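What we saw at the robot open day

On Fri 9 June our reading club went to the open day at Plosetus, in the old mill at Drullby. Many children asked me afterwards how a robot can pick up a drink can, so I try to explain it in this page.

Two fingers are enough

You have five fingers on each hand. The robot has only two, and together they are called a gripper. The gripper can open and close, a bit like a crab's claw. Before it takes something, it must open wide enough. Then it must go to the right place, and only then it may close.

A drink can is a good thing to practise with. The metal is thin, so if the robot squeezes too hard, the can gets a dent. If it squeezes too softly, the can slips out. Try it at home with an empty can and two fingers, and you will feel how careful you must be.

How does the robot know where the can is? It has a small camera near its fingers. The camera moves together with the gripper, so the robot sees the cans from very close. These two have had a hard life already, look at the dents near the top!

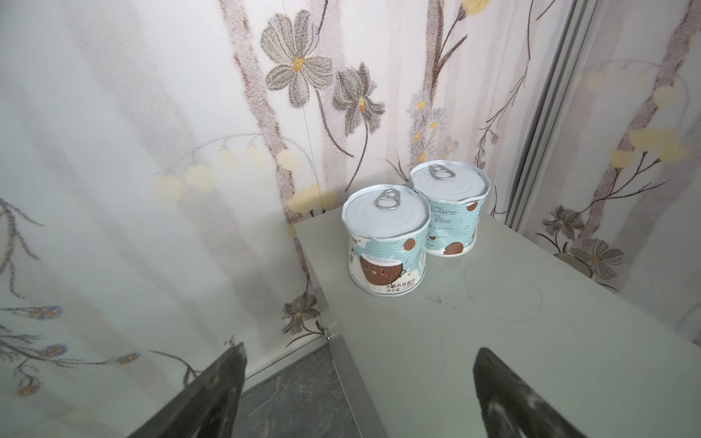 Two arms, one job

Coralie Ruddock, who showed us the robots, told us that one arm is easier to teach than two. Two arms must share the same space and not bump into each other. It is like when you and your brother both want to reach the biscuits - somebody has to wait.

She also said that a robot needs to practise a lot. For one task with cans they had collected 3,000 tries. In the last test the robot did 158 tries, and 97 of them went well.

Robots do not get bored, but they can make the same mistake again and again until a person changes something. When six cans stand close together, the fingers need a free way to reach one of them without pushing its neighbour.

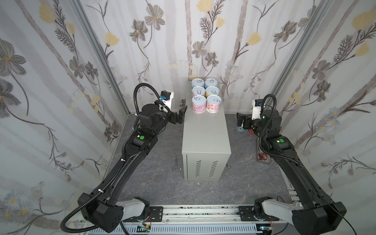
Coralie let us ask questions until lunch. Trevaskis, who is seven, wanted to know if the robot gets thirsty. It does not, it only needs electricity.

The next open day is in September. Children can come with an adult, and please wear closed shoes.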